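A Desk with a Bite Taken Out of It

When we moved the small room over to the new use in September, the first question was the desk. The old one came from my flat in Gerkville and it was brown, heavy and full of scratches. I liked it, but with it the room felt like a cellar. So I started to look for a white one.

I looked for 20 evenings, I think my family can confirm this. At Kurek they had a nice model but only with sharp corners, and I have a bruise on my leg from every sharp corner I ever owned. Finally I found mine at Grindo, a small shop in Rekum which sells office furniture. I paid 242 for it, with delivery. The top is long, plain white and smooth, and the corners are round. Near one end the front edge has a curved cut-out, and there the desk gets narrower. My neighbor said it looks like somebody took a bite. I was not sure about it in the shop, but now it is my favorite part. You can come close to the desk without pressing your stomach on the edge.

Putting it together took me from 7 in the morning until 8, so one hour, and most of this hour I was reading the instructions. We placed it diagonally. My first plan was straight along the wall, as everybody does, but then you look at the wall all day, and walking around it was not comfortable.

I also made a rule for myself: in the evening the top must be empty. Papers go in the drawer cabinet in the hall, cups go in the kitchen. Some days I keep it, some days I do not.
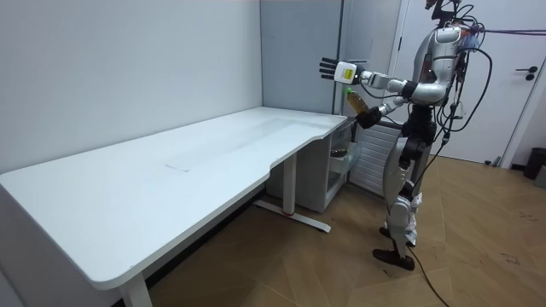 White shows every mark, this I must admit. I wipe it with a soft cloth and a little dish soap, and then with a second cloth that is dry. Do not use the rough side of a sponge, I tried it on the underside first and it left small lines. The wooden floor I left as it was. Next I want to find a lamp, and I am still deciding between a standing one and one that clamps to the edge.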